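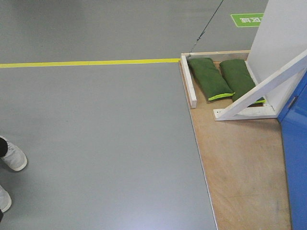

Abb. 1: Podest mit weißem Rahmen, Diagonalstrebe und den zwei grünen Kissen. Vorne in der Fußleiste zwei Schraublöcher.

Projektbericht Gruppe 7
Thema: Podest mit Rahmen, Aufbau im Maßstab 1:1
Modul Raum und Konstruktion, Halle Dillberg
Bericht: Hashini Paul

Stand und Aufgabe

Aufgabe war ein begehbares Podest mit weißer Einfassung, als Modell für die Sitzecke im Entwurf "Pamside". Kein Pappmodell, sondern echte Größe, weil man die Proportionen sonst nicht beurteilen kann. Aufbau in der Halle auf dem grauen Boden, an der gelben Linie. Die Linie selbst muss frei bleiben, das Podest fängt dort an, wo sie aufhört.

Arbeitsname in den Zeichnungen ist noch "Mutiso", das haben wir nicht mehr überall geändert. Gemeint ist immer dasselbe Podest.

Material

Platte: Sperrholz, hell, nicht lackiert. Ein paar Schrammen hat sie, lässt sich bei einer Platte, über die ständig jemand läuft, nicht vermeiden.
Rahmen: Holzleisten, weiß gestrichen.
Strebe: ebenfalls weiß, läuft diagonal runter auf die Fußleiste.
Kissen: zwei, dunkelgrün, Reißverschluss hellgrün abgesetzt. Aus dem Bestand vom Lehrstuhl, von Dunari.
Schrauben: eine Packung zu 100. Hat gereicht.

Ablauf

Mittwoch Platte ausgerichtet, dann Leisten angelegt und angezeichnet. Erste Variante hatte die Strebe nicht, da hat das senkrechte Teil gewackelt sobald man dran kam. Also Strebe nachträglich zugeschnitten, Länge erst falsch (88 cm im Plan, gemeint war die Leiste daneben), zweiter Zuschnitt hat gepasst. Gestrichen wurde vor dem Verschrauben, würde ich wieder so machen. In den Ecken kommt man mit der Rolle später nicht mehr hin.

Die Löcher in der Fußleiste haben wir vorgebohrt. Ohne Vorbohren ist uns eine Leiste am Ende aufgerissen, die musste neu.

Kissen waren am Anfang gar nicht eingeplant. Wir haben sie reingelegt um zu sehen, wie viel Platz innen überhaupt bleibt. Parallel und schräg passen sie gut rein, gerade an die Leiste gelegt wirkt es eng. Unter der Strebe verliert man Fläche, das sieht man im Grundriss nicht und ist eigentlich der wichtigste Punkt aus dem ganzen Versuch. Ein Kissen liegt in Abb. 1 mit dem unteren Ende halb unter der Strebe, genau da würde später niemand sitzen wollen.
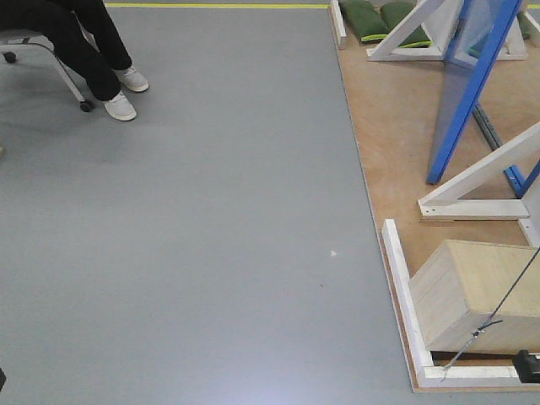 Abb. 2: Podest mit der L-förmigen weißen Randleiste. Kissen nebeneinander weiter oben auf der Platte.

Blick von weiter weg

Mit mehr Abstand wirkt das Podest deutlich größer als im Plan. Die Randleiste links und unten gibt einen klaren Abschluss, die braune Kante vom Podest bleibt drunter noch sichtbar. War nicht so gezeichnet, gefällt uns aber, bleibt so. Der Stuhl daneben hilft beim Maßstab: im Sitzen ist man ein gutes Stück weg vom Geschehen, und zwischen Stuhl und Podest bleibt eine breite Fläche Boden zum Durchgehen.

Grün auf hellem Holz funktioniert. Das Weiß vom Rahmen ist uns eher zu hart, im Entwurf würden wir einen wärmeren Ton nehmen. Dazu gab es in der Gruppe zwei Meinungen, ist nicht entschieden.

Was nicht fertig wurde

- Kanten schleifen, vor allem an der Randleiste
- Schraublöcher spachteln und überstreichen
- Stückliste mit den tatsächlichen Längen abgleichen (im Plan steht noch überall mm, eine Länge mit 3000, die gibt es so garnicht mehr)
- Belastungsprobe, fehlt komplett

Offene Frage an die Betreung

Darf die Strebe nach außen? Dann wäre innen die ganze Fläche nutzbar, aber man läuft außen eventuell dagegen. Oder kürzere Strebe, steiler gestellt. Beides gezeichnet, Skizzen liegen im Ordner Pamside, Blatt 7. Bis zur Zwischenabgabe im September bräuchten wir da eine Antwort, der Zuschnitt hängt davon ab.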